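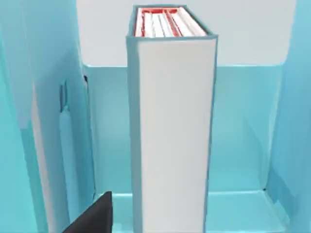 Most of the arguments I have about our book-shelving cell come down to how much time we should spend on the simulated copy of it. Thư Diệp, who looks after the real arm, would like us to spend less. I think we should spend more, and spend it on different things. Take the book in the light blue compartment. Its cover is a plain grayish blue, its broad face is off-white with almost no markings, and the page edges on top are striped with thin red lines. Those stripes are the strongest pattern on it. If the gripper's vision learns to find a book by its red stripes, it will be lost at the first plain white page block it meets on the floor at Nukstead.

The usual answer is to add variety, and we did. The Stunia model now loads 190 books of different thickness and color. That was worth doing, but variety in books does not help if the shelf is always the same. Our real dividers lean. One of them has been 9 millimeters out at the front since March, and the fingers rub against it on the way in. In the model, every panel stayed exactly where the drawing put it.

My view is that the simulated cell should be kept up the way the real one is. When Thư changes the finger pads, the model should get the new pads the same week. When a shelf is bumped, somebody should measure it and enter the number. It took me 23 minutes to do this for the leaning divider, and we had lost 2 shifts to it by then.

There is a fair case against me. Ogbonna, the cell before this one, ran for years with no model at all, and it was fixed with shims and a hex key. But it handled one size of box. Books differ in height and weight, and a tall one standing close to a divider leaves little space for a finger on that side. I would like to find out in the model which ones we can't pick, and then go and move the divider.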